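4.2 Door traversal in simulation

We tested the door policy in Cuvon, a simulator whose rooms pair a fixed layout with randomly chosen surface finishes. Training used 3123 episodes, and 34 layouts were held out for testing.

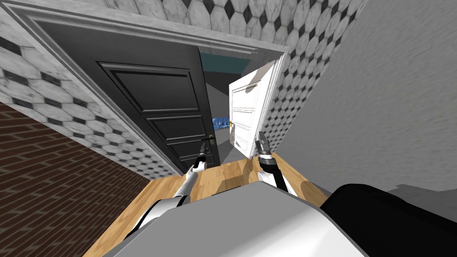
Each layout was run with 6 random seeds. The policy receives images and joint positions – no map and no door model. Runs were scored by Dumlao and Barredo, who worked separately and compared their labels afterward.
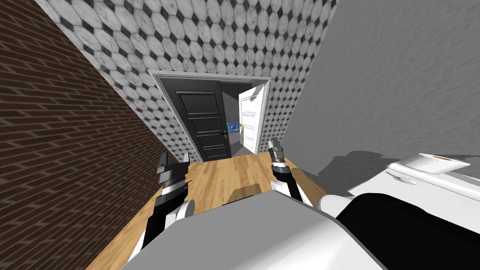 Figure 2. Simulated doorway with a dark door and a white door, both robot arms in view.

Most failures came from a gripper touching the door panel before the handle.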